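Two Arms, One Table: Stilach Students Take On Packing, With Mixed Results

Stilach, 2020-12-17 - The Roltgate student robotics club will show its two-arm packing project in April, and its advisers are asking visitors to keep their expectations modest.

The project, called Enier, asks 12 students to get two robot arms to sort and pack small goods for a pretend mail-order shop. The club has logged 165 attempts. It counts 65 as successes, and the club's own definition of success was changed in the fall.

"I have seen a lot of school projects promise the warehouse of the future," said Reinhold Baumgart, who teaches the class behind the club. "Ours picks things up. Sometimes it puts them down where we asked. I would like people to see that before they hear any big claims."
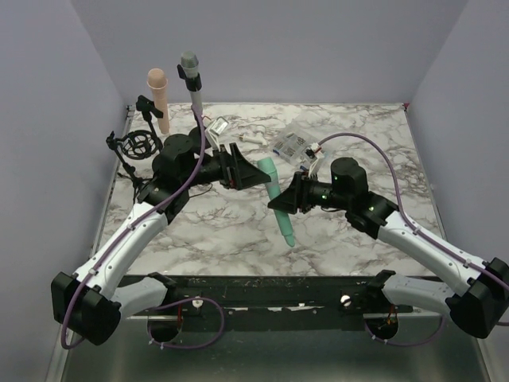 Reading time: 2 minutes

The students work on a marble-patterned tabletop with an arm at each front corner. Passing an item from one gripper to the other is still the hard part, and thin plastic bags are not much better.

Wendt, a local machine shop, pays for spare parts. Gisela Lindemann, who runs the shop, said she is not planning to buy a system like it. "Not at this speed," she said. "But I'd hire a student who can tell me why it failed."

The club will publish its full log, failed runs included, before the April showing. Admission is free. Questions go to the Roltgate school office.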